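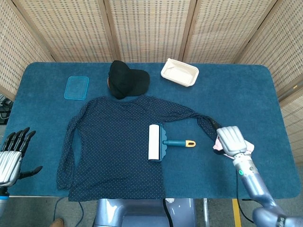

Nine out of ten people cannot fold a long-sleeved shirt, and the tenth is lying, or so Carys Griffiths wrote when we floated this call to the list. She then asked whether you get paid, whether there is parking, and whether anybody was going to comment on her cuffs. Yes, some, and probably.

Posted in September by Emlyn Ifans

CALL FOR PARTICIPANTS: THE LATUHERU LAUNDRY STUDY

We are looking for 100 people to come to our room at Paltalton and tidy up clothes at a table while we write down how they do it. You do not need to be good at it. We have plenty of people who are good at it already, and they all fold the same way and want to tell us about their mothers.

What you'll be doing

You get a table with a dark teal cloth on it and a woven screen behind, so that you can't see the coffee machine and start thinking about it. On the table will be a garment. Quite often it will be the navy shirt with the white polka dots, which has become a sort of mascot. You go over it with a lint roller, you fold it, and you put it wherever you think a folded shirt should go. Then we mess it up again and you do it in a different order.

Some rounds have other things on the table as well: a black baseball cap, a plastic lid, a shallow white tray. What you do with them is up to you. Put the cap on the shirt, put the shirt in the tray, ask us where the box for the lid is. (We don't know. Does anybody know where the box for a lid is?) We are as interested in what people leave alone as in what they fold.

A session lasts an hour and a half, with a break in the middle. Expect 17 short rounds. After the last one Angharad Parry will sit you down with tea and ask you questions such as "Why did you do the sleeves first?" You may answer "I don't know." It is our most common answer and there is a box for it on the form.

Who we want

Anyone 18 or over who can stand or sit at a table and use their hands in whatever way they normally use them. Left-handed people, please come, we are very short of you. People who fold with one hand, people who roll everything like a sleeping bag, people who own a chair that is really a second closet – all welcome. If you have worked in a clothing store or a hotel laundry, tell us when you apply. You'll go in a separate group, where you can be smug together.

We can't take you if you took part in the towel study last spring, or if you live with someone who is working on this one. Sorry, Orhun's roommates.

What you get

A $200 gift card for two sessions, handed over at the end of the second. We don't split it, so please don't sign up if you can only make one. You also get lunch if your slot runs past noon. It will be a sandwich. Tell us ahead of time if there is something you don't eat, and it will be a different sandwich.

What we keep

Notes and video of the table and your hands. We don't record your face and we don't put your name on anything but the receipt. You can stop whenever you like, even in the middle of a sleeve, and we'll still thank you and mean it. If you want your notes thrown out afterward, ask within the month.

Getting here

Room 3316, third floor, past the Isero print shop, which has the better sign. There is an elevator. There is also parking behind the building, with around a dozen spaces that belong to us and several more that look as if they do. Morning slots start at 9:30 and afternoon slots at 1:15. Please don't wear anything you would mind getting lint on, and leave bulky rings and bracelets at home. The dotted shirt has been snagged once and we took it badly.

How to apply

Email or call Babatunde Etim at the Latuheru front desk. Give us your name, which hand you write with, whether you prefer mornings or afternoons, and one or two sentences on the last thing you folded. That part isn't a test, although Babatunde reads the good ones out loud, so say so if you'd like yours kept private. Orhun Avcı handles the schedule and will write back with two possible slots. If neither works, tell him, and he'll find another two and only sigh a little.

Places are filled as people apply, apart from the ones we are holding for left-handers.

We use cookies to remember your settings. Accept all | Manage choices

Related calls
Rivomar pantry study: people who stack cans, any height
Note-takers needed, afternoons, Paltalton
Wanted on loan: shirts with difficult collars
Towel study: what we found (short version)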